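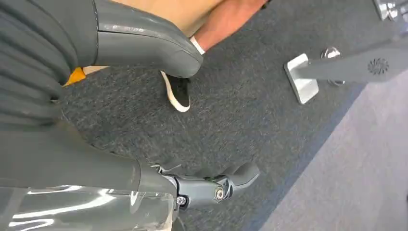
Handout 4, standing and sitting at work

Office Ergonomics, evening course, Cledberg
Notes for session 4: the seated worker

Please read these notes before Wednesday. We will not repeat all of it in the class, and the practical part takes most of the time.

1. What we mean by posture

Posture is the way the parts of the body are placed in relation to each other. In older books you find one "correct" posture, with the back straight and all the joints at a right angle. It is still a useful starting point when you adjust a chair, but a person can't hold it for a whole day and should not try. The muscles which keep us still get tired, even when the load on them is small. This is called static load, and you will need the term for the written work.

2. The chair

Begin always with the height of the seat. The feet should be flat on the floor and the thighs supported, without pressure behind the knee. Then set the depth: leave a space of two or three fingers between the edge of the seat and the leg. The back support comes after this, and the armrests last. Many people do it in the opposite order and then wonder why their shoulders are lifted.

If the desk is too high and can't be lowered, raise the chair and use a footrest. A firm box will do the same work.

3. The desk and what lies on it

Divide the surface into two zones. The near zone is what you reach with the elbow close to the body. The far zone needs a straight arm. Things that you use all the time belong in the near zone - keyboard, mouse, the paper you are copying from. The telephone can be further away if you use it seldom.

A laptop is a special problem, as the screen and the keys are joined. When the keys are at a good height, the screen is too low and the neck bends. For long work use a separate keyboard and put the laptop on a stand.

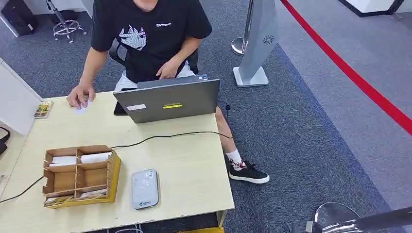 4. Breaks and changes of position

In the Tranham exercise you will work for 30 minutes, then stand for 2, and write down how your neck and lower back feel on the scale we used in May. Repeat this over one working day of 8 hours. Do not change the chair during the day, otherwise the results can't be compared.

5. For the next session

Read the chapter on lighting in the Namach reader. The value of 300 lux given there is the one we will use in our calculations. Bring a tape measure and the results of your exercise - the Neagu form, both sides filled in.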